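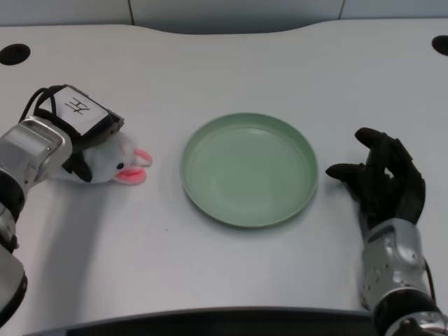 Ekaette Lawal spends most of her working week on one task: a two-armed robot, a soft toy and a plate. Her subject is how a machine with fingers learns to set something down. The method is called Preltari, and she has been developing it with Ville Rantala since last September.

"Picking things up gets most of the attention," she says. "Putting them down is where our scores were bad."

The robot learns from recorded demonstrations. A person guides the arms through the task, and a network is trained to predict the next short stretch of motion from the camera view and the joint readings. Lawal and Rantala started with 600 demonstrations and kept adding. The set now stands at 2,651.

After going through the early failures, they changed how the recordings were used. They cut each one at the point where the hand starts to open, then trained on the two parts with separate weights.
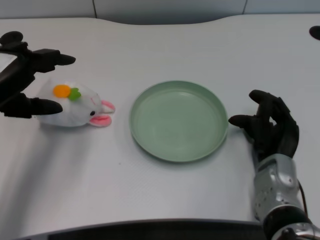

*The plush bunny between the fingers of the left hand, with the plate beside it.*

"Before that, the release was a tiny share of the data," Rantala says. "The model saw a lot of reaching and very little letting go. So it was good at reaching."

I asked why they use a plush toy when a block would be easier to measure. Lawal says a block hides the problem. A soft object gives under the fingers, and its outline changes with the grip, so the model can't lean on a fixed shape.

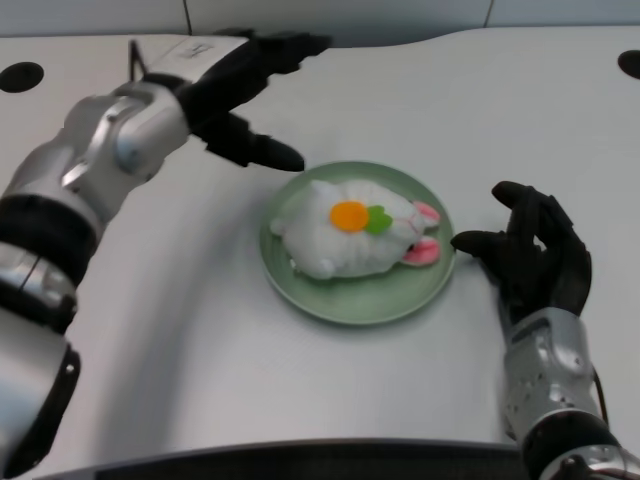 Scoring is simple. A trial counts if the toy is on the plate and stays there once the hand has moved clear. They ran 1,973 trials with the split training and kept the failed ones in the released set. Rantala goes through those by hand, and he has sorted them into 28 types.

"Some are dull," he says. "The hand stops short. Others are more useful — the toy is down, the fingers open, and one of them drags it back."

Dragging was the most common failure under the old training. With the split it dropped to fourth. Stopping short is now first, and they don't have a fix for it yet.

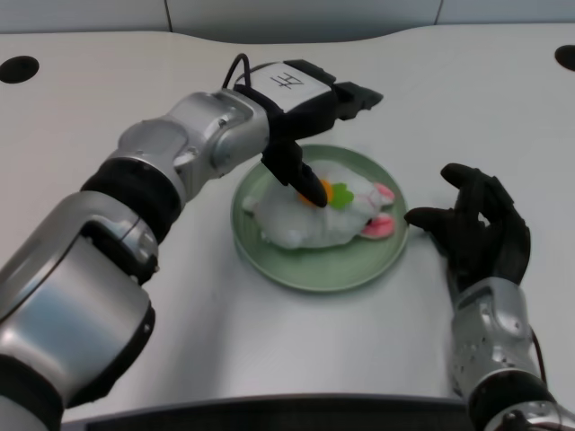 The thumb is the part Lawal would change if she could start again. Its readings are noisier than those of the other fingers, and the model has learned to trust them less than it should. She wants to try adding a touch signal at the tip. Rantala would sooner collect more demonstrations with the arms starting from odd positions.

They plan to do both, in that order. The write-up is with two colleagues for comments, and the recordings will be posted along with it.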